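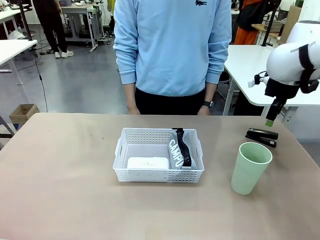
Okau作業室　卓上まわりの安全点検チェックリスト（4月分・コメントつき）

点検対象：共用の大テーブルと、その上の小物一式（備品台帳817番のかごを含む）
記入のしかた：○＝問題なし　△＝様子見　×＝その場で直すか、使用をやめる

点検係になって2回目です。前回は○ばかり並べて出したら「○だけだと何を見たのか分からない」と言われてしまったので、今回はコメントを多めに書きます。長いです、すみません。お茶でも飲みながらどうぞ。

1．テーブル本体

・天板のふちにささくれ、欠けがない　○
手のひらでぐるっとなでて確認。袖口が引っかかるところもなし。ニットを着ている日にやると分かりやすいですよ！

・天板の表面にべたつき、水の輪じみがない　△
端のほうに薄い輪がひとつありました。拭いたらだいぶ薄くなったけれど、完全には消えず。洗剤はPralloraの中性のものを薄めて使っています。原液でいくと表面が白っぽくなるので、やめてください（やったのは私です）。

・がたつきがない　○
四隅を順に押してみて、問題なし。先月はさんでおいた厚紙はもう外しました。

・表面の覆いや敷いてあるものに、めくれ、しわがない　○
めくれた端に物を置くと、すべって落ちます。見つけたらまず伸ばす。伸びなければ貼り直す。

2．かご（817番）

・割れ、ひびがない　○
側面に穴がたくさん並んでいるタイプなので、穴と穴の間の細いところを重点的に見ます。爪でなぞると、ひびがあればカリッと引っかかる。今回はなし。

・持ち手の穴にバリがない　○
短い側の両方に持ち手の穴があります。両方に指を通して、くるっと一周。以前Meineckeで買った別のかごは、ここがちくちくして軍手なしでは持てなかったんですよね……。今のはなめらかで快適です。

・重さが決まりの範囲に収まっている　○
中身こみでほぼ600グラム。キッチンスケールを借りて量りました。片手で持ち上げる人もいるので、この決まりはゆるめないほうがいいと思っています。

・底にごみ、針、クリップがたまっていない　×→○
ひっくり返したら、ホチキスの針がぱらぱら出てきました。掃除して○に変更。布ものを入れるかごに針はだめです、本当に。

3．かごの中身

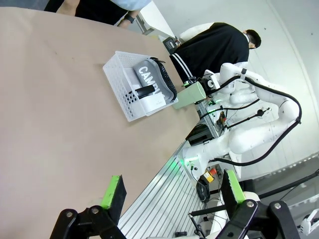 入れ方の点検は、私がいちばん口うるさくなる項目です。基本は「硬くて平たいものを下、やわらかいものはその横」。重ねるなら、転がるものをいちばん上にしない。とはいえ布のポーチはちょうど座布団みたいに見えるらしく、つい物をのせたくなるんですよね。CAMPUの白い文字が入ったグレーのポーチの上に、短くて黒い筒型のものが横向きにのっています。ペンかライトか、まあどちらでも話は同じで、かごを傾けたら転がります。横の低いところへ寝かせておくか、ポーチにしまうか、どちらかにしましょう。薄い印字のある小さな白い箱のほうは、かごの下側のふち近くに入っているので○です。

・ファスナーつきのものは、閉めてから入れる　△
閉めてあっても、ファスナーの部分がふちからふくらんで出ていると、かごを持つときに指に当たります。ぎゅっと押し込むのはおすすめしません。一度出して、向きを変えて入れ直すとたいてい収まります。

・ひも、ベルトがふちの外に垂れていない　△
ここは毎回△がつきます。かごを引き寄せたときに隣の物まで連れてくるので、輪にして内側へ。結ばなくていいです。結ぶと次の人がほどけなくて困ります。

・ケース類のふたが閉まっている　○
平たい白いケースは、ふたが上を向くように。逆さに入れると、取り出すときに中身をばらまきます。

・飲み物の容器を入れない　○
カップはかごの外が定位置です。空でも入れないでください。「空だと思った」で布を洗うはめになったことがあります。

4．かごのまわりに置くもの

・カップは倒れにくい位置にある　△
淡い緑のプラスチックのカップは、下がすぼまった形です。見た目はかわいいけれど、ひじが当たれば簡単に倒れそう。テーブルの端からこぶしひとつ分、内側に置く決まりにしたいです。持ち上げるときはかごの上を通さず、外側からよけて運ぶこと。

・ホチキスの置き方　△
黒いホチキスが横倒しで右の端寄りにあるのは、ちょっと惜しい！　底を下にして立てて、もう少し奥へ。落ちたら足の甲に来ます。針の補充は、テーブルの上ではなく補充用トレーの上でお願いします。

・刃物、画びょうが出ていない　○
引き出しの中もついでに確認。画びょうは缶に戻してありました。えらい。

5．床と足元

・テーブルの下に物を置いていない　○
・床がぬれていない　○
ここの床はつやがあるので、ぱっと見ただけだと水があるのか光っているのか迷います。しゃがんで横から見てください。ひざが痛い人は、乾いたモップをさっとひとなでしてもOK。
・後ろを人が通れる　○
テーブルの前に立った人の背中側を、もうひとりが荷物を抱えて通れるか。かばんを床に置くと一気に狭くなります。かばんはSarnedel側の棚へ。

6．直してほしいこと（優先順）

（1）転がるものをポーチの上にのせない。今日からできます。
（2）ホチキスを奥へ。置き場所に印のテープを貼るつもりですが、色がまだ決まっていません。緑だとカップと似て紛らわしいし、赤はちょっと怒っている感じがするし。希望があれば余白に書いておいてください。
（3）輪じみの再確認。拭く布は2枚用意して、洗剤用と水拭き用に分けます。

次回の点検は、夕方4時より前にやろうと思います。暗くなってからだと、かごの細かいひびが見えにくいんです。この用紙は書き込み自由なので、気づいたことがあればどの欄でも遠慮なくどうぞ。鉛筆だと助かります。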